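Minutes – kitchenware table group, Stasar House
December 2019

I'm typing these up the same night while I can still read my own handwriting, so forgive the waffle. We started at 7 and two apologies came in by text. Last meeting's minutes were passed as read (I doubt anyone read them).

First up was trays. We all like the red one on the light wood tabletop, long and shallow with a raised rim, and the dark brown pan sits on it nicely. Agreed to stick with that pairing for the table layout.

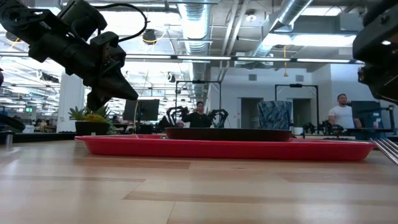 Page last changed: Saturday, 8.40 pm

Then we got onto colour, and that took ages! Half of us wanted a second tray in grey, the rest wanted red again. Put to a vote and red got up, 5 to 2. I'll ask Grumero for a price before we order.

Pans next. The low rim on the brown one is fine for flatbreads but no good for anything saucy, so Ridance will be asked what they have that's deeper. Tongs are to live at the right-hand end of the table – please put them back there.

Evangelista's offer of free tea towels was accepted with thanks.

Next meeting is in April, same room, bring a plate. Closed at 8 and we stayed on for a cuppa.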